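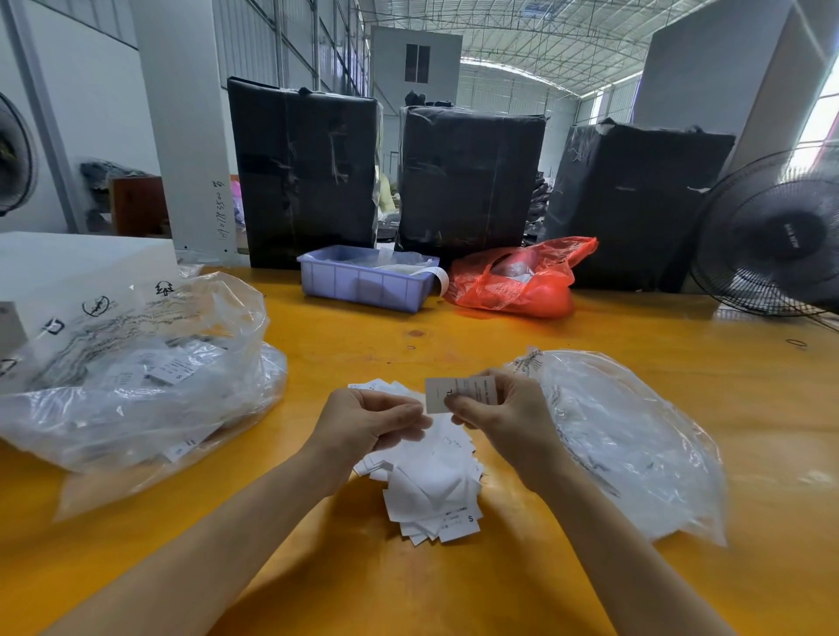 About Skultance

Skultance builds and maintains small automated cells for garment finishing shops. Our machines pick up printed labels, read the size on them, and place them in trays for the sewing line or the packing bench. We also do label sorting by hand under contract, at worktables, for shops that have mixed stock and need it straightened out before the next shipment.

We are based in Endale. The company started in a rented corner of a warehouse with two benches and one secondhand robot arm. We now have our own workshop, a test area and a service team that covers customers within a day's drive.

Most of our customers are small. They buy labels in bulk and they change styles often, and their size labels get mixed in bags when a job runs short or a roll is cut early. Sorting them is slow work. A label is small, it slides, it sticks to the one under it, and an S and an XXL are cut from the same white stock and look alike until you turn them over.

What we make

Our main product is the Prusetti, a label picking cell with one arm, one suction tool, one camera and a fenced work area with a door. It takes loose labels from a shallow feed tray, holds each one up to the camera, reads the size and drops it in the matching bin. We sell it, lease it, and run it for customers who would prefer to send us the labels.

We also make feed trays, suction tools and label guides for machines built by others. We repair those machines when the customer has the manuals and the electrical drawings.

We do not make sewing machines, and we do not print labels.

The Zumside failure

Anyone thinking of buying from us should know about the Zumside job. We used to tell new customers about it over the phone. We put it on this page so that everyone gets the same account.

Zumside was a contract to sort a large mixed lot of size labels with a Prusetti on the customer's floor. The cell ran over six shifts in January. At the end of the sixth, a packing lead at the site opened a bin marked S and found XXL labels in it. The cell was stopped. When the bins were checked by hand, 198 labels were in the wrong place out of a lot of 3450. Some had already been sewn into garments, and those garments had to be pulled back and relabeled.

The first cause was double picking. The suction tool was lifting two labels at once when they were flat against each other. The camera read the one facing it and both were dropped in the same bin. The cell had a vacuum sensor that was meant to catch this, but the limit had been set with a thicker label during our own testing. The labels at Zumside were thinner, and a double pick of thin stock gave nearly the same reading as a single pick of thick stock.

The second cause was in the reading software. If a label was held upside down and part of the print was covered by the tool, the software made a guess and gave it a confidence score. The score needed to pass was too low. The software should have sent those labels to the reject bin, and it sent them to a size bin.

The third cause was ours in a plainer sense. We had agreed to a hand check at the end of each shift and it was done on the first shift only. The form had no space for the later ones. Our technician at the site and the customer's shift lead each understood that the other had it.

The door switch

While we were looking into the sorting errors we found something more serious. The door on the fenced area has a safety switch. Opening the door removes power from the arm, and closing it should leave the arm stopped until a person presses reset on the outside panel. At Zumside, the arm started again as soon as the door closed.

A technician had changed the reset setting during installation so the cell could be tuned without walking to the panel after each adjustment. It was never changed back. For six shifts, anyone who reached in to clear a stuck label, with the door swinging shut behind them, could have had the arm move while their hands were in the tray.

No one was hurt. We reported it to the customer the same day we found it, and we shut down every other Prusetti in use until each one had been checked in person. We found the same setting on one more machine, in our own test area.

What we changed

The reset function is now wired through a separate safety relay and cannot be changed from the operator screen or from a laptop. It takes a key, two people and an entry in the machine's log.

The vacuum limit is set at the customer's site with the customer's own labels. We run single and double picks on purpose, and the cell is not released until it rejects every double. If the label stock changes, the setup is done again. We charge nothing for that visit in the first year.

Any label that is read upside down, folded, or with print covered goes to the reject bin and is sorted by a person. This made the cell slower. On mixed lots the reject bin fills quickly, and customers should plan for someone to empty it and work through it during the shift.

The shift check sheet now has a line for every shift and a signature from each side. Our service team will not start the next shift without it.

We refunded the Zumside contract and paid for the relabeling. They stayed with us for hand sorting. They do not have a Prusetti on their floor at present.

How hand sorting works

Hand sorting is still a regular part of our business, and we use it as the reference when we test the machines. A mixed bag is opened on a worktable. The labels are tipped out in a pile, and each one is picked up, turned so the print can be read, and put with its size. Folded pieces are opened flat. Anything that can't be read is set aside.
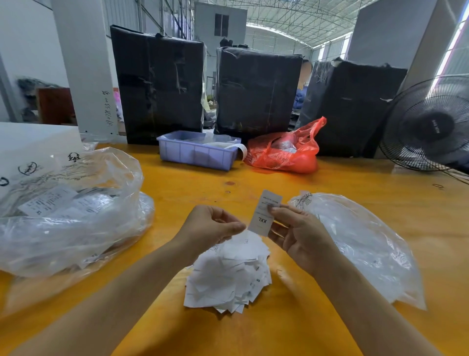 A person doing this handles the two faults from Zumside without much thought. Fingers can feel a second label stuck to the first, and a thumb that covers the print can be moved. We spent a lot of time trying to give the machine the same two abilities. The new suction tool bends each label slightly after the pick so that a second one peels away and drops back in the tray, and the arm will now put a label down and pick it up again from the other end if the first reading fails. It gets three tries, and then the label is rejected.

Neither of these is perfect. Labels with a strong static charge can still stay together through the bend, mostly on dry winter days, and we ask customers in heated buildings to run the ionizing bar that comes with the cell. Labels cut from the end of a roll have a curl that the tool does not always hold. We keep a list of known problems for each version of the Prusetti and send it to every customer when it changes. You can ask for it before you buy.

Safety at customer sites

We ask for a clear space in front of the cell door, and we will not install where the door cannot open fully. Feed trays are loaded from outside the fence. Bags, cartons and finished goods should be kept out of the marked floor area so that nothing props the door or blocks the stop button.

Everyone who works near the cell gets a short training session from us. It covers the stop button, the reset procedure, and how to clear a jam. The rule for jams is to press stop, open the door, hang your tag on it, clear the jam, close the door, take off the tag and reset. We teach it on the machine with the power on so people can hear the relay drop out.

If a cell does anything you did not expect, stop it and call us. Leave the labels where they are. The position of a stuck label has helped us find a fault more than once, and it is lost when the tray is tidied up.

Working with us

Customers in and near Endale can bring a bag of labels to the workshop and see it run before they sign anything. For larger lots we ask for a sample of each label type, including any you think will cause trouble. Tell us the stock, the supplier if you know it, and whether the labels have been stored in bags or on rolls.

Service calls are answered by the people who build the machines. Fault reports that involve the door, the fence or the stop button are handled ahead of all other work.

A copy of the full Zumside report, with the wiring changes and the revised check sheet, is available on request from the service desk.

Page last updated 22 Oct 2026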